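Who Made This Bowl? Tracing a Disputed Piece in the Zollavau Collection

Student project report, Art History and Museum Studies, Jirkport

When our class got the list of project topics, I put provenance research down as my first choice before I had even read to the bottom of the page. Provenance is the record of who owned an object, from the maker's hands to wherever it is now, and the idea of chasing a bowl through old paperwork sounded like the best homework I had ever been given. It was!

The bowl belongs to the Zollavau collection, a small group of ceramics that came to the Jirkport museum as a single gift. It has a gray-green glaze, a chip on the foot, and 2 labels stuck to the underside, one on top of the other. The upper label says Dasari. The lower one, which you can only read at the corner where the paper has lifted, says Uniyal. These were rival workshops, and both made bowls in this shape. The museum's catalog card gives the bowl to Dasari and says nothing about the other name.

My question was simple to write down: which workshop made it, and when did the second label go on?

I started with the gift file. It has seven documents in it, and I read every one of them more than once (the handwriting on the shipping list took me a whole afternoon). The shipping list calls the piece "green bowl, U." I nearly jumped out of my chair. A later insurance list, typed this time, calls it "Dasari bowl, green," and puts the value at 50 times the earlier figure. Somewhere between those two pages the bowl changed its name and got a lot more expensive.
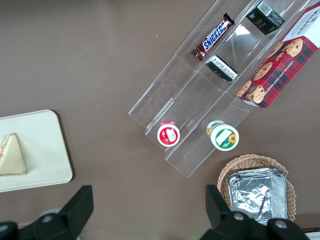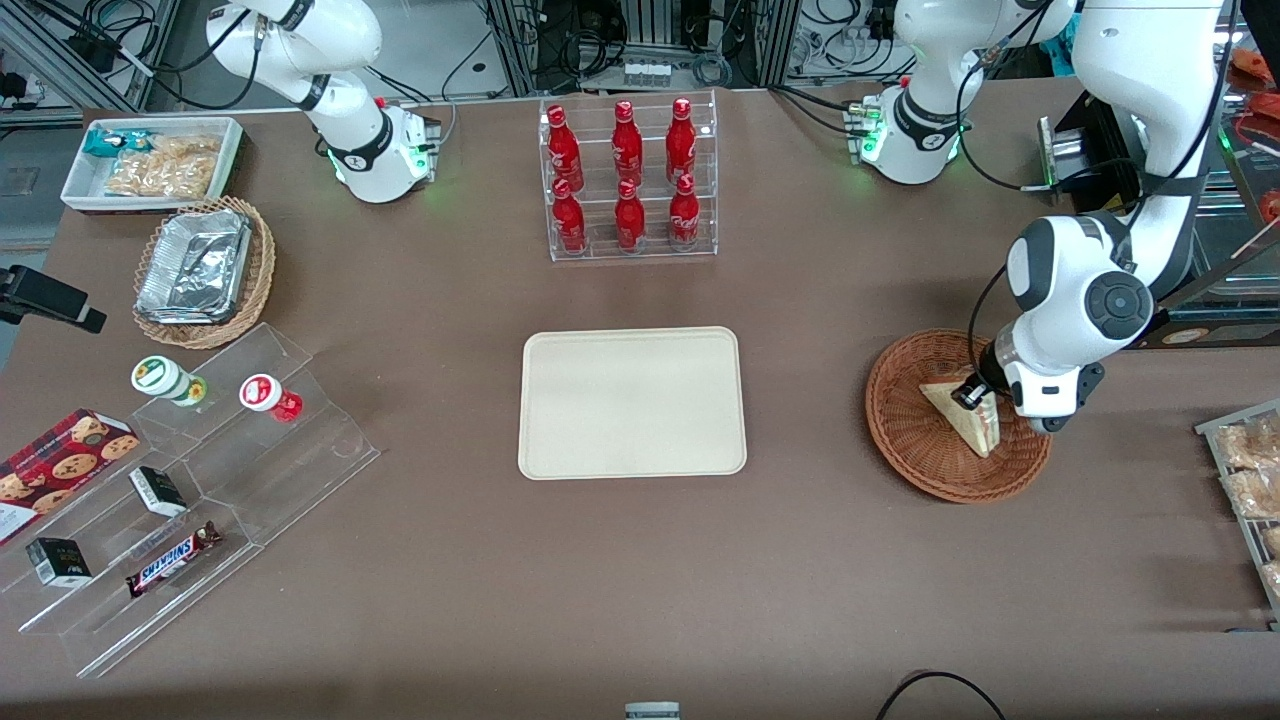 Jirkport, September

After the paper trail I moved on to the bowl itself. The museum let me look at it under a strong lamp and a magnifier, with gloves off and clean dry hands, which surprised me until I learned that gloves can make glazed pieces slippery. Dasari bowls usually have a foot that was trimmed with a sharp tool and left with a crisp edge. Uniyal potters tended to wipe the foot with a wet sponge, so the edge comes out soft. On our bowl the edge is soft nearly all the way round, apart from the chip.

The glaze was harder. Both workshops bought from the same supplier for a while, so color doesn't settle much. I compared the bowl with two securely documented pieces in the same case and could not honestly tell the glazes apart. I left that section of my notes with a question mark, and it still has one.

So is it a fake? I don't think that's the right word. The bowl is old and well made, and the person who threw it wasn't trying to fool a buyer. The label is another matter. Someone covered one name with a more valuable one, and it could have been a dealer doing it on purpose or an owner who had been told wrong and wanted to fix the record. The file has no letter or receipt from that period, so I can't say which.

I did suggest a change to the catalog card: "Attributed to Uniyal, formerly labeled Dasari." I also asked for both labels to be kept in place, because the overlap is evidence and would be lost if anyone peeled the top one off.

If I had another term, I would go after the insurance list. The typed sheet has a stock number in the margin that matches nothing in the Zollavau papers, and my guess is that it comes from a dealer's own ledger. Old sale catalogs would be the next place to look, and I have already started a list of the ones the library can order.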